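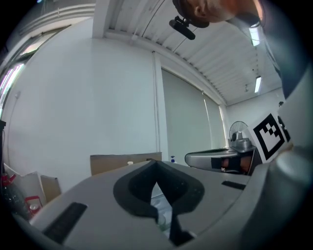
The back room, fan on the table, cardboard still standing against the wall.

Friday, evening

Got the back room most of the way to usable. Started at 3 with the shelf unit, the Vestano, which had been leaning ever since the move. Two of the cam locks were turned the wrong way. Backed them out, squared the side panels against the door frame, retightened. It no longer rocks. The top shelf still bows a little under the paper boxes, so those go on the bottom from now on.

The desk fan stays on the dark table for the present. The grille was gray with dust and came off with four clips and one screw at the bottom edge. Washed it in the tub, dried it overnight on a towel, put it back this morning. Low speed is quiet. High speed has a tick that comes from the blade hub – a washer may fix it. Checked the hardware drawer and found nothing in that size. Added it to the Mersha order, which now stands at 26 dollars and needs to reach 40 before shipping drops off.

The flat piece of cardboard is staying for now. I want it as a template for the board over the old vent. Plan is to mark the opening on it in pencil, cut, test the fit, then transfer to the real sheet. The opening is 400 mm on the long side. The short side is out of square by 7 mm from one end to the other, so a plain rectangle will leave a gap at the left. Will scribe it.

Cable run along the baseboard is done as far as the corner. Used the adhesive clips from Ekum. They hold on the painted wood and let go of the plaster within the hour, so the last stretch needs the screw-in kind.

Still open:
Washer for the fan.
Screw-in clips, one pack.
Vent board, cut and paint.
Second power strip for the table side – the present one has no free outlets.
Return the level to the tool library in Mallby before they close on Monday.

Swept twice. Window open until nine, then shut for the rain. Left shoulder sore from the shelf. Vent board first thing tomorrow.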